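Part-time finisher and seller wanted, Grenier Used Furniture, Bodthorpe

Posted 2020-06-06

Grenier buys old furniture from people who are moving, downsizing, or finally admitting that the guest room is never going to have a guest in it. We clean it up, fix what needs fixing, and sell it to people who live four streets away. It's a small business and it mostly works. We need one more pair of hands.

The job is 24 hours a week, spread over four days, one of which is always going to be a weekend day. Sorry. That's when people buy dressers.

What you'd be doing

Sanding. Quite a lot of sanding. Also regluing chair joints, freeing up drawers that haven't opened since the previous owner gave up on them, waxing, matching handles, and filling in the stock book in handwriting the rest of us can read. Two afternoons a week you'd be on the shop floor, where customers will tell you their grandmother had one exactly like it and threw it out. You'll need a face for that. We can help you develop one.

We had 262 pieces through the workshop last year, and 87 of them were chests of drawers. If you dislike chests of drawers, this is a good place to stop reading. Most of what comes in is plain wood with metal handles, nothing that would trouble an auction house, and our customers like it that way.
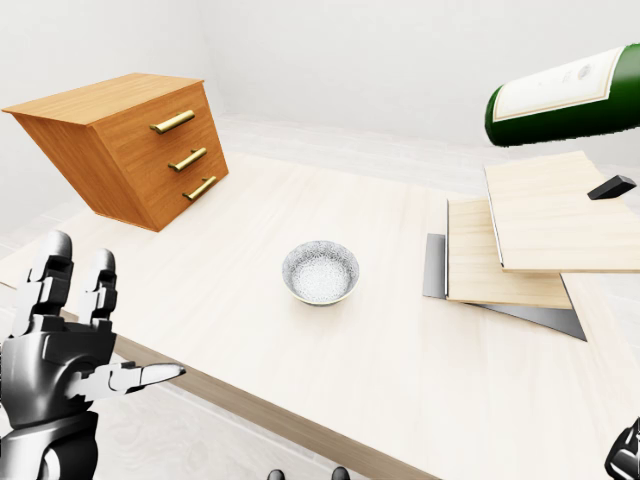

Lăcrămioara Sandu says the ad should mention drawer runners, and that anyone who claims to enjoy fixing them should be asked to prove it at the interview. She would also like it known that "some sanding" in the last ad was a lie and she has not forgotten it. Hence the wording this time.

What we're looking for

Somebody who has worked with wood in some way. A trade certificate is fine, and so is ten years of repairing your family's kitchen chairs against their wishes. You should be able to lift one end of a wardrobe, with a colleague on the other end, and go down a flight of stairs without either of you saying anything you'll regret. A driver's license is a plus. The van is a Zarton, it has its own ideas about second gear, and you'd get used to it.

You don't need sales experience. You do need to be able to tell a customer that a piece won't fit up their staircase, and then stand there politely while they go home to measure and come back annoyed.

What we offer

$400 a week before tax, paid on Fridays. Paid vacation, two weeks the first year and three after that. Staff price on anything that's been on the floor longer than 60 days, so your home will slowly fill up with things other people didn't want. Gloves, masks and ear protection are provided and you'll be expected to wear them. The workshop is heated, as of February.

There's a one-month trial, paid at the full rate.

How to apply

Write to Sânziana Pană at the shop, 103 Ciobanu Street, Bodthorpe, or drop a letter through the door. One page is plenty. Tell us what you've worked on and what went wrong with it, and add a photo of something you've repaired if you have one. We don't need a cover letter about your passion for heritage.

If we like the sound of you, we'll ask you in for a paid half day at the bench. Bring lunch. The bakery next door closes at noon and is very firm about it.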